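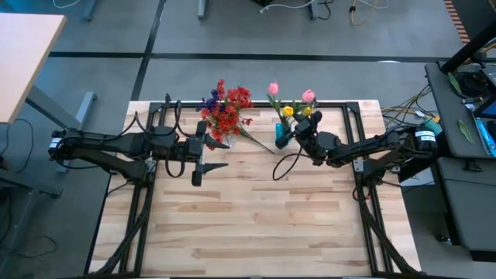

Tulips in a small teal vase, with a red arrangement beside them on a wooden tabletop.

Abrehet Seyoum keeps her vases on the lowest shelf of the kitchen, behind the flour. There are many of them and most are small. When I visited her flat in Estness in July, she took them out one after another and put them on the table, and for a while we did not talk about flowers at all.

"People buy the bunch first and then they look for something to put it in," she said. "I do it the other way. I choose the vase in the morning and then I go out."

She has taught flower arranging for 17 years, in the evenings, to people who work during the day. Her course is called Ivden, after the street where she gave the first lesson. The pupils bring their own scissors and pay for their own stems. For the first two weeks they may use only tulips, and not more than four.

Four tulips sound like very little. In a tall glass they would look lost, and they would fall to the sides before evening. In a small vase with a narrow neck they stand close and hold each other up. Two pink and two yellow is the mix that Seyoum gives to beginners, because the colours are friendly and a mistake does not show so much. She leaves the long leaves on. Many florists pull them off to make the bunch tidy, but she finds that a tulip without leaves looks cold.

The second arrangement is more difficult. Red blooms are heavy for the eye, and if they fill the whole vase one stops seeing the single flowers. Seyoum puts something dark blue or purple between them, mostly on one side, so that the red has an edge. Then she lets one long stem go down at an angle, out of the group. Her pupils always want to cut this stem. She asks them to wait until the next lesson, and by then they have usually got used to it.

I asked how far apart two vases should stand on the same table. Tsegereda Tufa, who was a pupil and now gives the Monday group, answered for her: close enough that they almost touch. Tufa likes to put a clear vase beside a coloured one. The clear one disappears under its flowers, she says, and the coloured one does the work for both.

Both women prefer a bare wooden top. A cloth makes folds, and the folds pull the eye down. Pale wood is best for strong colours — on dark wood the red goes brown in the evening light.

About water they do not agree. Seyoum fills a tulip vase only to a third and changes the water every day. Tufa fills it to the neck and changes it when she remembers. I have tried both at home with flowers from the Dulik market, and I could not see a difference until the fifth day, when Tufa's method gave softer stems.

The next Ivden course begins on Sun 6 August, in the room above the Vashisht bakery. Bring scissors and a small vase.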